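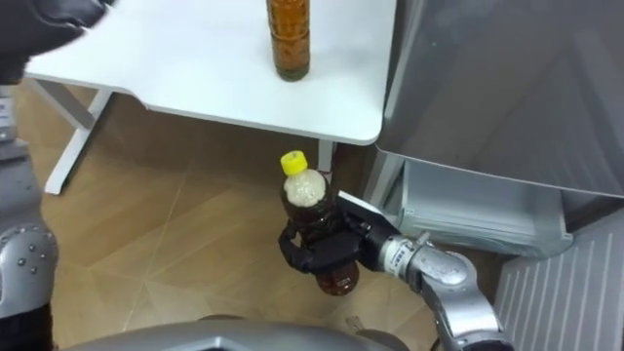
The right gripper holds a capped bottle of tea below the table edge during recording at Moseck's Ultovwood site.

An operator at Moseck can record a complete drink-storage task in under a minute. Preparing that recording so that a policy can learn from it takes considerably longer, and the company's data group has spent most of the past year working on the second number.

The group is led by Siiri Lindqvist, who came to robotics from speech recognition. Its product is a collection of demonstrations called Obeidat, made by people operating a two-armed robot remotely in furnished rooms. As of December the household portion held 3,701 accepted episodes. Each consists of synchronized video, joint positions, gripper commands and a written instruction, stored at a common time base and checked before release to the training team.

The method is imitation learning. A person drives the robot through a task, the system stores what the cameras saw and what the arms were told to do, and a network is fitted to predict the second from the first. The approach has a long history. Its known weakness is that the network learns the habits of the person along with the task. If every operator grasps a bottle at the same height and from the same side, the trained policy will have little to say about a bottle presented any other way.

Bottles of tea and a small refrigerator were chosen as an early task family for practical reasons. The bottles are cheap, and they survive being dropped. They also present several problems to a vision system in one object. The liquid transmits light, so the apparent color of the bottle depends on what stands behind it. The ribbed wall produces narrow highlights that move as the wrist turns. A shaken bottle carries foam at the shoulder, and that changes the outline of the liquid from one moment to the next.

"We had a segmentation model that was very good on bottles with printed sleeves," Lindqvist says. "On bare tea bottles it would find the cap and lose the rest. So the instruction set now has a fixed share of episodes with transparent containers, and we don't let it drop."

Cap color serves as an inexpensive label. An instruction may name a bottle by its cap, which lets the annotators check whether the correct object was moved without relying on small print. It also creates a shortcut. A network can learn to find a patch of yellow and ignore the rest of the container. The protocol therefore includes episodes in which the cap is hidden by the hand or lies outside the head camera's view, and the network must work from the body of the bottle and the recent history of the arm.

Najwa Hamdan writes the protocol, a document that is now in its ninth revision. It specifies starting conditions in ranges. The robot's base is placed by hand within a marked region of floor, then turned by an angle drawn from a table. Objects are set out by a second person, who is told which items to use and which part of the table to put them on, but is given no exact position. Operators rotate after every 20 episodes, a limit set after the group compared path lengths early and late in a shift and found that tired operators take wider routes around the table corner.

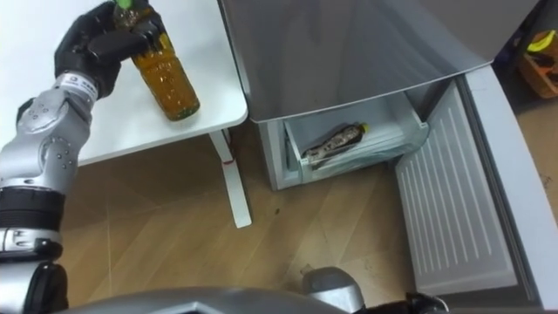 Refrigerators add a constraint that tabletop work doesn't have. The interior is narrow, the door occupies part of the space the arm would like to use, and the upper panel hides the rear of a low compartment from a camera mounted at head height. An operator with a monitor has the same view as the robot and loses the same information. Hamdan considers this an advantage. An earlier rig gave operators an extra camera on a stand beside the appliance, and their placements were cleaner, but the policies trained on those episodes reached into the compartment with a confidence that the onboard video couldn't justify. The stand was removed.

Operators drive each arm with a hand controller and close the fingers with a glove. The fingers are compliant and will conform to a cylinder under modest force, so the glove signal is filtered heavily before it reaches the motors. The unfiltered signal is stored too. Ruba Khoury, who maintains the recording software, resisted this at first on grounds of storage cost and later changed her mind. When the filter was retuned last spring, the older episodes could be replayed through the new version, which saved collecting them again.

Time alignment has been her larger concern. The head camera, wrist encoders and finger controllers each run on their own clock. A delay of 100 milliseconds between video and commands is difficult to see in playback, yet it teaches a policy to close its fingers before they have reached the object. Khoury's software now opens every session with a short calibration motion, a wrist rotation that appears in both the encoder trace and the video. The offset is computed from the pair and written into the header. Sessions in which it drifts between start and finish are set aside.

The remaining checks are made by people. Munther Najjar's annotation team watches every episode at double speed and assigns a grade from 0 to 2. A zero is discarded. A one completes the task with a visible correction, such as a regrasp or a second approach to the shelf. A two completes it without one. For several months the training team used only twos, on the assumption that clean examples make clean policies. Performance on the physical robot was poor in a specific way: after a slight miss, the arm would continue as if the bottle were in hand.

Ones now make up over a third of the training mixture. Najjar has also added a category of deliberate recoveries, which start from a bad state such as a bottle lying on its side against the compartment wall, or a grasp too close to the base. Operators find these tedious and they are paid at a higher rate.

Whether this work scales is disputed inside the company. Fletcher Whitelaw, who runs the Wudeo simulation project two floors up, argues that most of the variation Hamdan specifies by hand could be generated at lower cost. Rigid objects, table heights, lighting and camera angle are all within reach of his renderer. He concedes liquids and soft fingers for the present. The two groups have agreed on a trial in which a policy is first trained on simulated episodes and then adjusted with a small number of real ones, with the refrigerator tasks as the test.

Lindqvist's group has meanwhile requested a second refrigerator, with the door hinged on the opposite side. Hamdan is drafting the tenth revision of the protocol to include it.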